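最后一版

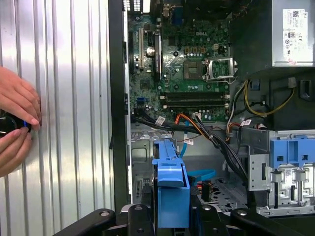 卡姆兰·门加尔死后第六天，他的女儿把讣告的草稿交给了拉迪·奥乔。草稿写在三张信纸上，字很大，有几处划掉又重写。

拉迪在德库姆的报社管讣告版，做了二十几年。版面按字收费，超过一栏要加钱。他把信纸读了两遍，拿起铅笔。

“他在韦雷斯出生，这句留着。”他说，“念书的地方呢？”

“没念完。十四岁去了博马斯比的面粉厂。”

“那就写面粉厂。”

女儿说父亲在厂里干了44年，最后管磨房。他结过一次婚，妻子四月份走的，葬在河边那块墓地。他们有2个孩子，哥哥在纳穆萨里，赶不回来。

“哥哥的名字要放在你前面吗？”

“按年纪放吧。”

拉迪写下来。他又问教堂的事，问棺木由谁抬，问鲜花还是捐款。女儿一样一样答了，答得很快，像是已经答过别人。

第三张信纸上只有一段。说的是有一年冬天发大水，她父亲把厂里大约3,000袋面粉从底层搬到楼上，带着几个人搬了一整夜，天亮时水进了门。厂主送给他一块表，他从来没戴过。

“这段放进去就超了。”拉迪说。

“超多少？”

他数了数行数，把价钱告诉她。她打开钱包看了一会儿，又合上。

“那块表还在吗？”拉迪问。

“在抽屉里。还是走的，他每天上弦。”

拉迪把铅笔放下。他划掉了“深受邻里爱戴”，划掉了“一生勤劳俭朴”，又划掉了“安详地”三个字。空出来的地方，他写道：发大水那年，他把面粉搬上了楼。

“这样一栏刚好。”

女儿把纸转过来读。读到中间她停了一下，用手指压住那一行，接着往下读完。

“他不是安详走的，”她说，“划掉是对的。”

她付了钱，拿了收据，问登出来是哪一天。拉迪说后天早上，可以多留几份给她。她说要两份，一份寄给哥哥。

她走以后，拉迪把稿子送到排字间。排字的年轻人问，面粉后来怎么样了。

拉迪说他没问。

年轻人把稿子夹在架子上，开始排下一条。

2019年12月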